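From the Totside Docket, August

Our small-claims column has been light this summer, so thank goodness for the matter of the duck.

Readers on the east end will know the duck. It is concrete, it stands knee high, and for years it has guarded the driveway of a house on Cladine Street in whatever outfit the season calls for. In June it was wearing a graduation gown. The town of Totside took one look and issued a citation for an "unpermitted sign," on the theory that the gown had a school crest on it and was therefore advertising.

The fine was $257. The duck's owner, Liesl Lehner, declined to pay, on the grounds that the duck had not graduated from anything and so could hardly be promoting the place. The town added a late fee and an "administrative recovery charge," which brought the total to $549, or well over what she paid for the duck and its whole wardrobe.

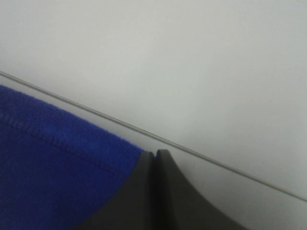 So off everybody went to municipal court, where the hearing was set for 9 a.m. and began a little before noon. The code officer had brought a binder. Ms. Lehner had brought the duck, on a hand truck, and was told it would have to wait in the hall. It did so quietly, unlike a couple of the people out there with it.

The town's case rested on two points. First, that a sign is "any object displaying a message to the public way." Second, that the duck was displaying one. Asked by the judge what the message was, the officer studied his binder for a while and offered "congratulations, generally." The judge asked whether a wreath would need a permit in December. The officer said he would have to get back to her on that.

He won't need to. The citation was dismissed before lunch, fees and all -- though the clerk's office did bill Ms. Lehner two dollars for a copy of the order saying she owed nothing.

The town council is now said to be rewriting the sign ordinance to clarify the status of dressed poultry. A draft should be out next month. The duck, last we drove by, was wearing a judge's robe.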